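Six weeks with the Zenell two-arm package

I bought a year of Zenell in the spring and have used it most evenings since then. A few readers asked for a write-up after I mentioned it in my post on cheap grippers, so I'm putting my notes in one place.

Zenell is a simulator package from Pellby. You get a virtual work table, two robot arms with two-finger grippers, a set of bins, trays and small items, and a list of ready-made tasks. The basic license is $300 a year for one seat. There's a longer trial for schools, which I didn't qualify for. I paid full price and Pellby doesn't know I'm writing this.

I have one small real arm on a bench in the garage and no room for a second. I wanted to try two-arm work before spending real money on it, and I wanted to write the control code myself. That's the whole use case. If you need to plan a factory line, there are bigger programs for that and I haven't used them.

Installing it

The download is almost 11 GB and comes as one file. My first try stopped partway and had to start over from zero. The second one went through overnight. After that the installer asked for a license key, a folder, and a graphics setting, and it was done. My desktop is four years old with a mid-range card. On medium it runs smoothly with both arms moving. On high it stutters when I have more than two views open.

The sample code is in Python and it ran the first time. The manual is a PDF and it's decent on the arms and thin on everything else. The chapter on adding your own objects is a page and a half long. I got there in the end by copying one of the supplied trays and changing the numbers.

The close-up view

The main view covers the whole table, and it's fine for watching. For lining up a pick I leave the close-up open on the side of my screen. In the pink bin it gets soft and the walls blend together, and what I steer by is the yellow disc with the black ring around it. The rest of the bin is a wash of rose and maroon.

I complained about the blur at first and went looking for a setting to sharpen it. There isn't one in the basic license. After a week I got used to it. If your code looks for a color, the yellow is easy to find. If your code looks for edges, expect to spend some time on it. Mine kept locking on to a thin shiny line that curves around the middle of the view, and I had to mask that out by hand.
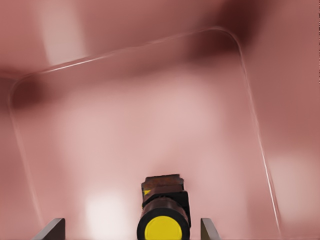
The tasks

The package comes with 18 tasks. They go from "move one arm to a point" up to a handoff between the two arms. I've spent most of my time on a plain one: take the item with the yellow cap out of the pink bin and put it in the turquoise tray. I picked it because I can do the same job in the garage with one arm and compare.

I ran it in batches of 50 with my own code. The early batches were bad. Most of the failures were on the way in, when a finger touched the item and knocked it over. Once it's on its side my code has no plan and just gives up. I slowed down the last part of the move and came in higher, and the results got a lot better. The same change helped on my real arm, so that alone was worth a good part of the price to me.

The second arm doesn't have much to do in this task. You can park it or leave it hanging over the table. I leave it out there on purpose because it makes me write the code that keeps the two from hitting each other. Contact between the arms is handled well. They stop, you get a message with the joint number, and you can step back from there without restarting.

Contact between the fingers and small items is the weak spot. Now and then an item slides out of a grip that looks fine, and now and then one stays put in a grip that looks hopeless. I turned up the friction value and it helped some. I wouldn't trust any number from this program about how hard to squeeze.

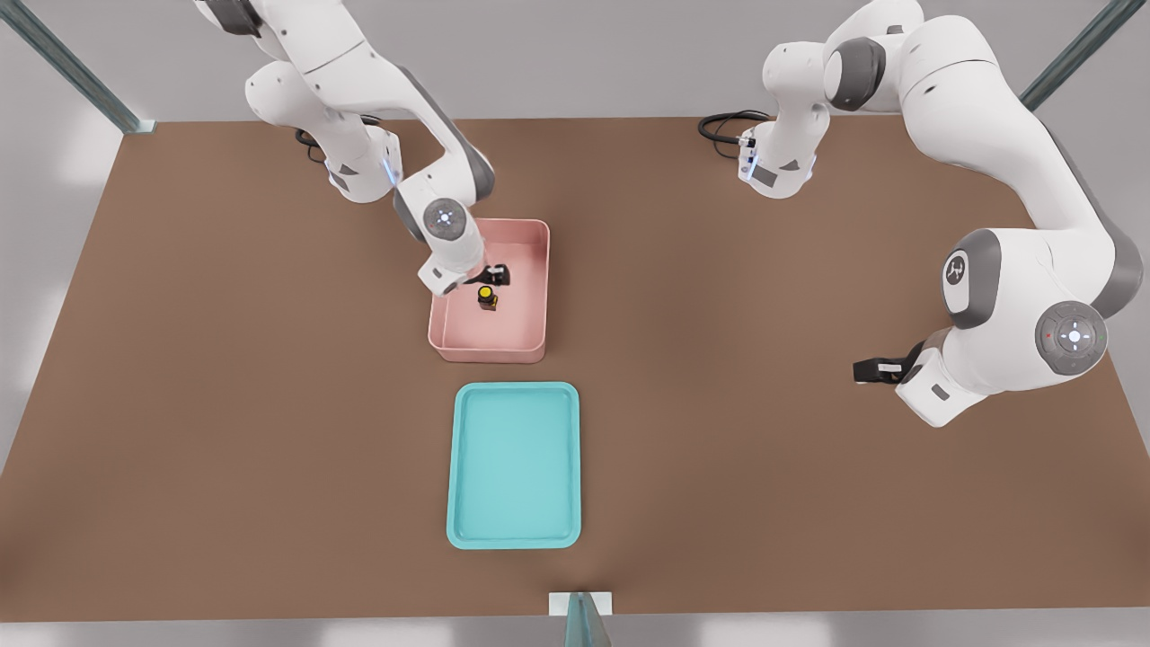 Last updated: July 2021

Support

I wrote to Pellby twice. The first question was about the license key after I changed a hard drive, and I had a new key the next morning. The second was about a save file that wouldn't open. That one took nine days and the answer was to install the newer version, which did fix it. They say another version is due in August with better grip contact. I'll add a note to this post when I've tried it.

What else I looked at

Before buying I tried the demo of Ralloneo. It's cheaper and the download is small, but you only get one arm, and the scripting is done with blocks on the screen. I'd pick it for a kid or a beginner. I also read through the pages for Kütt, which is a kit with real hardware and a simulator thrown in. The kit looks good and costs more than my car repair last year, so I left it there.

Would I buy it again

Yes, at this price, for two-arm practice. I'd want sharper close-up views and a real chapter on custom objects before I paid any more than that. If you only have one arm and only plan to have one, try the free demos first.

My bin and tray scripts are a mess but they run. Leave a comment if you want them and I'll put the files up once I've taken my folder names out. Next post will be back to the garage arm, which needs a new belt on the base joint.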